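Informe de avance del taller de scrapbooking y artes en papel
Espacio Larkell
12 de enero de 2019

Estimados amigos de la Fundación Zodmont:

Antes que nada, muchísimas gracias por la paciencia con que han esperado estas páginas. Queríamos enviarlas antes de las fiestas, pero entre la muestra de fin de año, los sobres de papel que siempre aparecen en el último cajón y las ganas de contarlo todo bien, se nos fue el tiempo (y un poquito más). Aquí va, por fin, el relato de cómo han ido las cosas desde que abrimos el taller en septiembre.

El propósito, como recordarán, era ofrecer un lugar tranquilo y bien surtido donde los vecinos del barrio Restrepo pudieran sacar sus fotos de las cajas y convertirlas en álbumes. En estos meses se inscribieron 197 personas, de las cuales 170 terminaron al menos un álbum completo, con portada, índice y textos escritos a mano. Para nosotros esto último es una alegría especial, porque la parte escrita es la que más cuesta: la gente elige el papel en cinco minutos y luego se queda media tarde pensando qué poner debajo de la foto de la abuela.

El grupo de la mañana se inclinó por las páginas de viajes y de jardín, con muchas flores troqueladas y capas de acuarela. El de la tarde, más joven y más impaciente, descubrió los miniálbumes en acordeón y ya no hubo manera de que hicieran otra cosa. También abrimos una sesión para familias, que no estaba en la propuesta original, y que se llenó tan rápido que tuvimos que repetirla.
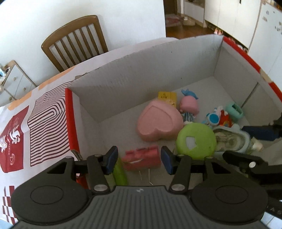

MATERIALES Y COMPRAS

El rubro de papelería es el que más se movió. Compramos 600 pliegos de cartulina libre de ácido, de la línea Ponden, en tonos crema, salvia y azul grisáceo, y nos quedan aproximadamente 366, suficientes para arrancar el segundo ciclo sin apuros. El adhesivo, en cambio, se nos fue volando. Habíamos calculado dos rollos de cinta de doble cara por mesa y terminamos usando casi el doble, sobre todo por las páginas con relieve, que llevan mucha almohadilla. Para el próximo pedido proponemos pasar una parte de lo previsto para sellos a la partida de adhesivos; el total no cambia.

La guillotina grande llegó con tres semanas de retraso y hubo que cortar a mano los primeros juegos de fondos. Ya está instalada y funciona de maravilla — quedan unos bordes preciosos —, aunque la cuchilla de repuesto sigue pendiente con el proveedor.

LA MUESTRA

Colgamos las páginas en cordeles, con pinzas de madera, y dejamos los álbumes abiertos sobre las mesas para que cualquiera pudiera hojearlos. Varios participantes trajeron a sus hermanos y a sus padres, y hubo quien se sentó a leer álbumes ajenos de principio a fin, con café en mano y todo. De ahí salió una lista de espera para el nuevo ciclo que nos tiene contentísimos y, para qué negarlo, un poco nerviosos con el espacio.

LO QUE SIGUE

En el segundo ciclo queremos dedicar más sesiones a la escritura y a la conservación de fotografías antiguas, que fue lo más pedido en las hojas de comentarios. Nos gustaría sumar también un taller corto de encuadernación cosida, si el presupuesto de herramientas lo permite. Les enviaremos aparte el detalle de gastos con sus comprobantes y el calendario de sesiones, para que nos digan si les parece bien la redistribución de los adhesivos antes de hacer el pedido.

Un abrazo grande y agradecido,

El equipo de Espacio Larkell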